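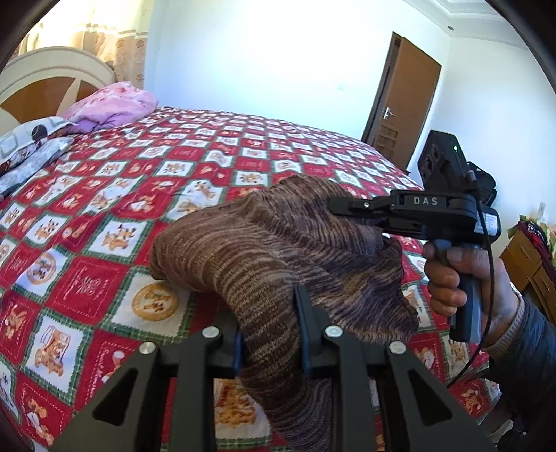
Draft rules for two-hand garment demos – comments wanted
Umthorpe Forum > Handheld Grippers > Good Practice

Posted by a_economou

We're rewriting the collection rules for clothing tasks at Hullel and I'd like people to pick holes in them before October. The old sheet was written for boxes and cups and it shows. Current draft:

1. Both grippers start open and in view of each other.
2. Close on a single fold or edge. If you grab a bunch, let go and redo it inside the same take.
3. Keep the cable on the outside of the wrist, away from the garment.
4. Sleeves pushed up past the wrist.
5. Plain bedding or a plain table under the item.
6. No take longer than 900 frames.

Rule 5 is the one I expect a fight over.
Achilleas Economou

Reply from knitpick_61

You'll get the fight. I'm against rule 5. People fold sweaters on whatever is on the bed, and if all the training footage has a gray sheet under it you find out the hard way the first time the thing meets a printed one. We reviewed 229 takes from the Beren set and the plain ones were the least use to us.

Rule 4 I'm fine with. A knit cuff next to a knit garment is asking for trouble when someone has to mask the hand out later.

Reply from tolland_r

Disagree on both. A cuff is part of a person. Masking is the labeler's job and the tools are good enough now. Rule 3 matters a lot more. I've seen a cable drag a hem and the log doesn't show why the cloth moved.

Also rule 2 needs a definition. What's a fold on chunky rib knit? It never lies as one layer.
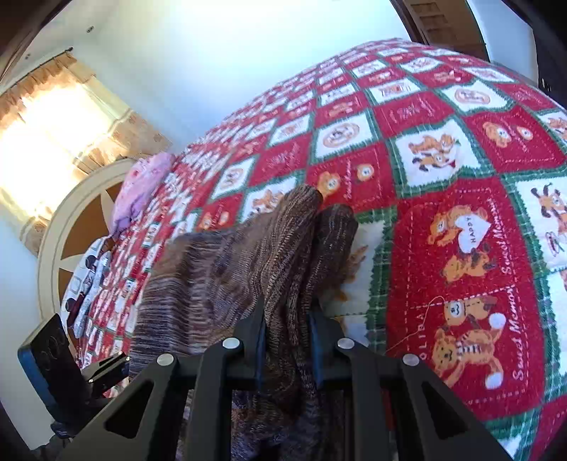

Posted by: Wissam Geagea | Member | 2026-04-30

Agree with tolland_r about rule 2. With a mottled brown knit like this one, you've got a strip of it between the pads and I couldn't tell you from the picture how many layers that is. A rule the reviewer can't check from the footage isn't much of a rule. I'd write it as "pads on the cloth on both sides, and the operator can say which part of the garment is held." Have them say it out loud or log it.

On rule 5, red and white squares with cartoon bears are busy, but the sweater's edge still reads fine against them. I'd drop the rule and ask for the bedding to be noted in the take sheet. What I would ban is bedding the same color as the garment.

Reply from a_economou

OK, that's better wording, I'll take it. Same-color ban goes in too. Would you keep any plain takes?

Reply from Wissam Geagea

Some, yes. Say the first 100 for a new operator, then whatever is on the bed.

Reply from knitpick_61

100 is a lot of sweaters. But fine.

Reply from tolland_r

Still no on rule 4. Put it down as "recommended" and I'll stop.

Reply from a_economou

Recommended it is, for now. Rule 3 stays mandatory. I'll post version two in this thread with rule 2 rewritten and rule 5 gone. If anyone has a better number than 900 for rule 6, send it with the frame rate you shoot at, otherwise I can't compare.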